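The Rule of the Full Cup

There is a sheet of paper taped inside the door of the manipulation lab at Gyamfi, and I have become slightly obsessed with it. It is the house code for robots that work near liquids, it fits on one side of A4, and it is the best piece of safety writing I've read in years!

Golnar Parsa wrote the first version in May, after she had sat through one meeting too many about what counted as a "safe" kitchen task. The big standards deal very well with crushing, pinching and stopping distances. They have far less to say about a mug of coffee and a spoon, and that is where home robots are going to spend their days.

So the code starts with the table. Wipe it, look at it, write down what you see. Marks are allowed as long as they are in the log, and a crumb counts as a mark. Then come the objects: every item has a resting place agreed before the arm is switched on, and anything with a long handle goes on a rest so that the fingers have something to get under. A cup is treated as full at all times, even when it's dry as a bone. Speeds, tilt limits and approach paths are all set for the full cup.

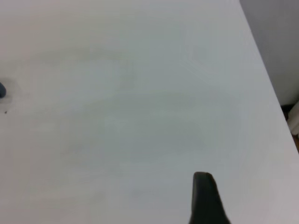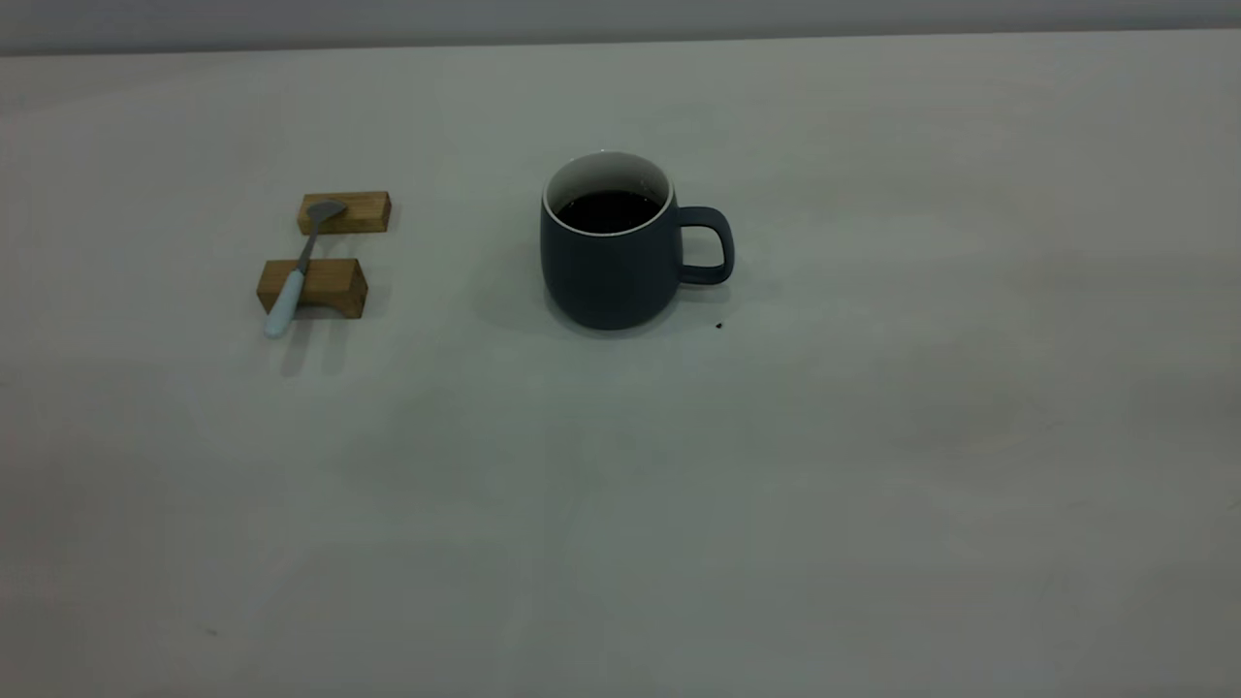
I love that last rule. It takes away a whole family of arguments (half full? cooled down? only water?) and leaves people free to get on with the interesting bits. Joni Hämäläinen, who looks after the trial records, told me the lab has now logged 882 runs under the code, and that new starters can recite it by their second morning.

The part that caused real rows was the stop rule. Anyone in the room may call a stop, out loud, without giving a reason, and the run is marked as stopped and never as failed. Demetrio Bustamante fought it for weeks. He thought it would wreck his numbers. He now has 22 stopped runs in his own set and talks about them with more pleasure than the good ones, which is a lovely thing to hear from an engineer over lunch.

Could it travel? Varnent has asked for a copy, and Parsa is working on a longer edition with a chapter on cleaning up, including who does it and what goes in the log afterwards. She wants that one to stay on a single sheet as well, and she is already losing the battle over font size.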